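Building a Manipulator Cell in a Shared Workshop
Handout 4: Bench, fingers and wrist view
Instructor: Halina Kołodziej
Revised October 21, 2021

4.1 Scope

Handout 3 ended with the arm bolted down and homing correctly. The notes below cover the work surface, the gripper fingers, the wrist camera and the first grasp exercise. Wiring of the second arm is in Handout 5. Bring your notebook and the calibration sheet from last session, because section 4.5 uses the values on it.

4.2 The bench

The cell is built on a wood top with a metal rail along its edges. The rail carries everything that has to be moved and put back: clamps, lamp arms, cable hooks. Do not screw fixtures into the wood. A fixture on the rail can be shifted by a few millimeters and tightened again, while a screw hole stays where it is.

Check the top with a straightedge along both diagonals before you calibrate. Wood moves with the season. The Skenitz bench was flat in January and had a rise of 2 mm at one corner by summer, which was enough to drive the fingertips into the surface on low approaches. Shim under the top, never under the arm.

Clamps on the far edge count as obstacles. Enter each one in the keep-out file with its full height above the rail. Most of the collisions logged in the shared workshop so far were with clamps that had been moved and not re-entered.

4.3 Fingers

The fingers are printed and have a notched contact face. Print them on their side so that the layers run along the length of the finger. Fingers printed upright split at the base under side load.

The notches serve two purposes. They give the edge of a thin object something to seat against, and they leave somewhere for the material to go if you add a rubber coat. Keep the coat thin. A thick coat fills the notches and the finger behaves like a flat pad.

Mark your gripper base before you put it back on the shelf. Use chalk or a paint marker. Several groups are using the same base part, and the finger offsets are not interchangeable.

4.4 Rim grasp

Bowls are taken by the rim, with one finger inside and one outside. A grasp around the full body would need a wider opening than this gripper has. The approach is made along the wall of the bowl at the point of contact, so the wrist has to be tilted before the fingers come down. If the wrist is left vertical, one fingertip lands on the rim and pushes the bowl away.
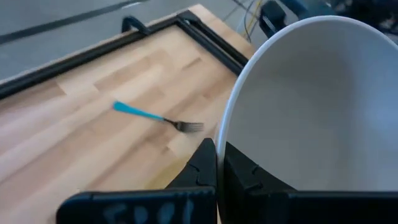
Figure 4.1. Rim grasp on a white ceramic bowl, wrist camera view. Fork on the bench at left.

Note how much of the view a large object takes up once it is between the fingers. Any step that depends on seeing the rest of the bench must be finished before the grasp, or done from the fixed camera. The Tijani scripts save a bench view at the start of each run for this purpose. Groups writing their own code should do the same.

Close in two stages. Stage one is at low speed until the motor current rises. Stage two adds holding force up to the limit in your sheet. Ceramic is hard and smooth, and extra force does little to prevent rotation about the pinch point. A bowl that swings in the fingers is being held too far from the line of its center of mass - change the grasp point and leave the force alone.

Flatware is a separate case. A fork lying flat offers very little height, and the fingertips must come within the thickness of the handle without touching the wood. Leave it until the bench height has been re-measured.

4.5 Exercise

a. Enter the current clamp positions in the keep-out file.
b. Re-measure bench height at the four corners and the center. Compare with your calibration sheet.
c. Run 20 rim grasps at low speed, moving the bowl to a new position each time. Record the grasp point, final motor current and result.
d. Repeat any failed position with the wrist tilt changed by a small amount in each direction.

Hand in the log as plain text. Questions on the Prunine controller go to Kastriot Kadrić.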